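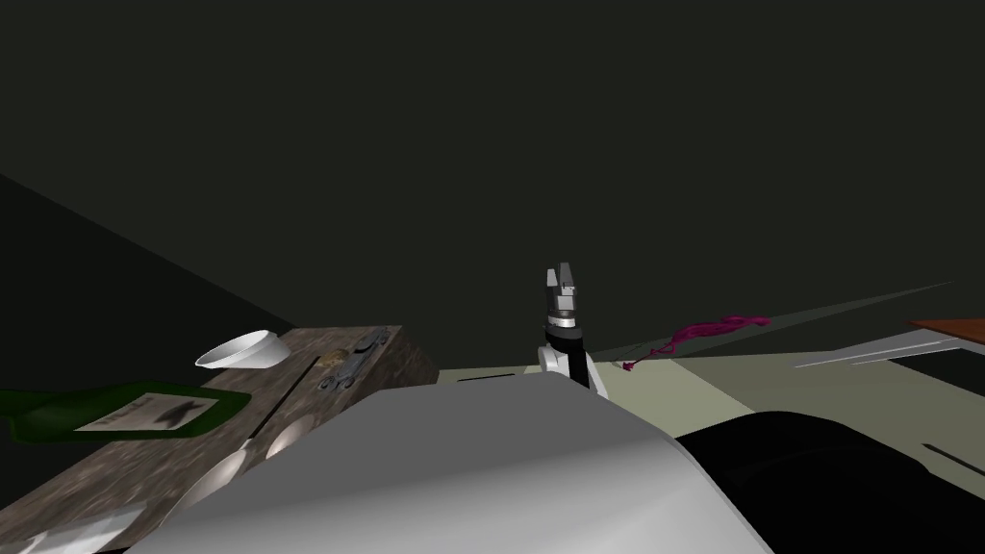
Wovia is looking for households to take part in a study of dark interiors: how people choose them, how they light them, and whether they still like them after a winter. We want homes where at least one room has a dark ceiling, dark walls, or both. The color can be brown, green, navy or black, or a very dark gray with no fixtures or markings on it, like the big flat surface across the upper half of the picture. Rooms with one dark wall count if that wall is the longest in the room.

The study is run by Els Schouten and Justinas Grīnberga from our Firnley office. We have room for 300 households. Renters and owners are both welcome, and so are people who moved into a dark room they did not paint themselves. We have plenty of replies from living rooms already, so kitchens, hallways and bedrooms will be looked at first.

## What you would do

You fill out a questionnaire at the start, then keep a short light diary. The diary asks when you turn lamps on, which ones, and what you were doing in the room. Most entries take a minute or two to write. Skip a day if you are away and pick it up when you get back — please don't fill in missing days from memory.

After that there are two home visits. Birutė Rebane or Margus Petrauskas will come with a light meter and take readings at table height, at the floor and in the corners. They will also ask about paint finish, how the surface has worn, and what you do about dust and fingerprints. You don't need to clean up first. Someone over 18 has to be home.

The last part is a phone interview in June, once the evenings are long. We ask most of the same questions again and compare the answers.

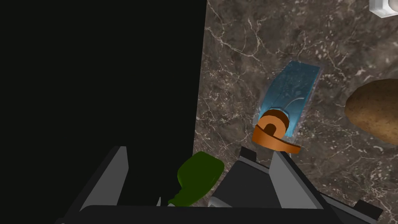

Wovia Home Notes — Issue 2, page 2

## Kitchens

A kitchen can join on its counters alone if they are dark and take up most of the work surface. Brown or black marble is fine, veined or plain, and so are slate, stained wood and dark tile. Tell us what the material is if you know. If you don't, write "unknown" and we will look at it during the first visit.

We are interested in whether people can see well enough to chop, measure and read a label on a dark surface, and whether they add lamps or move to another spot. Pale veins and speckles matter to this part of the study: several people have told us crumbs are harder to find on a patterned counter than on a plain one.

## Who can't take part

- Homes that will be repainted or remodeled before the June interview
- Rooms used mainly as a shop, studio or office open to customers
- Anyone employed by a paint or lighting company, or living with someone who is

## Payment

Each household gets $500, paid by check after the phone interview. If you leave the study early you are paid for the parts you finished. There is one payment per household, even if more than one room is included.

## How to apply

Write to Urmas Sakalauskas at the Wovia office in Firnley. Give your name, a daytime phone number, the type of room, its color and which way the windows face. Don't send paint samples. Letters must reach us by 1/16/24. We will call everyone who applies, including those we can't place.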